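Usdale Hand-Held Gripper, Paired Set

Part no. 1944-2. Sold as a left and right unit with marker mounts and cables. Single units are quoted separately.

Planning notes

Budget per operator, not per room. One operator needs 2 grippers. Fingers are a wear item and are listed under spares; Dekitz and Himton fingers do not fit the Usdale socket.

Finger, white: 53.00 each
Marker mount, printed: 100.00 per pair
Lead time: orders placed before September ship from Nieminen stock

Allow floor space for a seated operator and a cable run to the nearest outlet — extension leads are not included.

Grippers with black-and-white marker patterns fitted 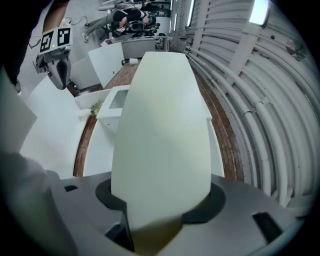
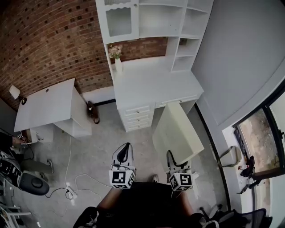

Minttu Miettinen: We ordered one spare finger per gripper and ran short before the second budget round. I would put down three. The price break on mounts did not apply to our mixed order, so ask for that in the quote.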